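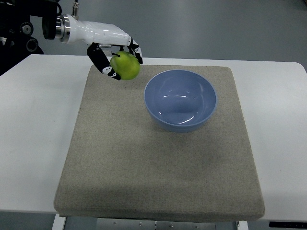
Club de Escritura Troltholm · Relatos de agosto

La fruta verde

Salma Kettani dejó el cuenco azul sobre la almohadilla gris y volvió a sentarse. Llevaba en la casa desde las cuatro de la tarde y todavía no había decidido qué hacer con la mesa.

La mesa era blanca y había sido de su tía Nouhaila. En el testamento figuraba con el número 323 del inventario, entre una lámpara y una caja de manteles. Su primo Hatem quería venderla. Había llamado dos veces por la mañana para decirlo.

—En Branlow te dan 50 por ella —le explicó—. Van a recogerla y no tienes que bajar nada.

—¿Y la almohadilla?

—La almohadilla no la quiere nadie, Salma.

Ella pasó la mano por la tela. Su tía ponía siempre la fruta encima, en el cuenco, y no dejaba que se comiera hasta después de la siesta. De niña, Salma se acercaba descalza, cogía la pieza más verde por el rabito y la levantaba despacio para que no golpeara el borde. Después la mordía en la escalera. Estaba dura y ácida, y le dolía la barriga hasta la noche. Al día siguiente lo hacía otra vez.

Una tarde la tía Nouhaila la encontró en el tercer escalón con el corazón de la fruta en la mano. No la riñó. Se sentó a su lado y le preguntó si estaba buena.

—No —dijo Salma.

—Pues espera a que madure.

Nunca esperó.

A las seis llamó Hatem de nuevo. Los de Branlow tenían la furgoneta cerca y podían pasar en unos 50 minutos. Salma miró la mesa, con sus esquinas redondeadas y sus roces leves.

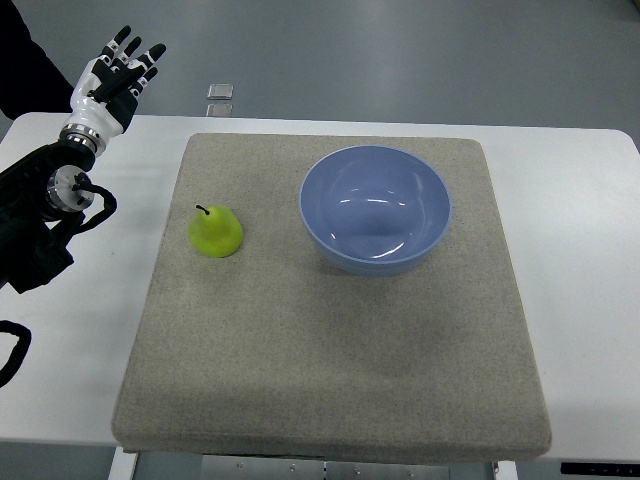

La mesa blanca y la almohadilla gris.

—Diles que no vengan —contestó.

—¿Dónde la vas a meter? En tu piso no cabe.

—Quitaré la otra.

Hatem tardó en responder. Se oía un televisor detrás de él.

—Entonces me quedo yo con la lámpara —dijo.

—Quédatela.

Colgó, abrió la ventana de la cocina y fue a buscar una manta para envolver el cuenco. La fruta se la guardó en el bolsillo del abrigo. Todavía estaba verde. Bajó con ella hasta el tercer escalón, se sentó y le dio un mordisco.

Yasmine El Khatib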